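Sernwood Self-Watering Trough Planter, 54 in

Outdoor planting / Raised troughs / Sernwood range

The Sernwood trough is a raised, self-watering planter for bedding plants, herbs and shallow-rooted vegetables. It is supplied flat and assembles on site without power tools. The planting bed sits above a closed water reservoir, and moisture moves up into the soil through wicking columns molded into the reservoir lid. The trough is suited to patios, school yards, shared courtyards and other paved areas where there is no open ground to dig.

Construction

The side and end panels are recycled polyethylene board, colored through, so scratches do not show a different shade underneath. Corner posts are the same material with a galvanized steel core. All fixings are stainless steel and are driven from the inside face. The panels will not rot or need painting. They do expand slightly in hot weather, and the slotted bolt holes allow for this. Do not overtighten the bolts – the washer should just stop turning by hand.

The reservoir is a single molded tray with no seams below the water line. An overflow outlet on the left end sets the maximum water level and can be moved to the right end by swapping the outlet and the blanking plug.

Dimensions

Length: 54 in
Soil depth above reservoir lid: 12 in
Reservoir depth: 4 in
Wicking columns: 9
Colors: slate, moss, sand

Watering and refill

Fill through the tube at the back corner until water runs from the overflow. A float indicator in the tube shows the level. With a full planting of annuals in summer, a full reservoir normally lasts about 9 days. Herbs such as thyme and sage draw far less, and for these the level can be allowed to drop to the bottom mark before refilling.

New plantings need to be watered from above until the roots reach the moist zone.
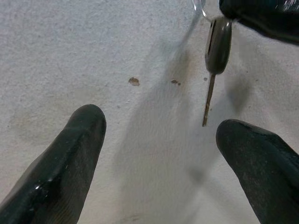
Rainwater can be used if it is strained first. Fine grit settles in the tray and over several seasons will reduce its capacity. The lid lifts out in two sections for cleaning once the soil has been removed.

Soil

Use a peat-free container mix with a fibrous texture. Garden soil compacts around the wicking columns and should not be used, alone or blended. Pack the columns firmly by hand before filling the rest of the bed. Voids in the columns are the usual cause of dry patches along one side. Slow-release fertilizer can be mixed into the upper part of the bed. Liquid feed should be applied from above and kept out of the fill tube, where it encourages algae.

Winter use

Drain the reservoir before the first hard frost, in most areas by December. Remove the blanking plug and leave it out until spring. The trough can stay planted over winter with the reservoir empty, and any watering is then done from above.

Siting

Place on a firm, level surface. A slope along the length will leave the high end dry, as the wicking columns there lose contact with the water first. Adjustable feet are fitted to all posts. The trough should be positioned before filling and must not be dragged when loaded.

Accessories

Quezada trellis back – bolts to the rear posts, suitable for peas and sweet peas
Tendudik frost cover – fleece on a folding hoop frame, full length
Zimport hose adapter – threaded, fits the fill tube
Replacement float indicator
Replacement overflow outlet and plug set

In the box

Side panels, end panels, corner posts with feet, reservoir tray, two-part lid, fill tube with float indicator, overflow outlet, blanking plug, fixings, hex key, printed instructions. Soil and plants are not included.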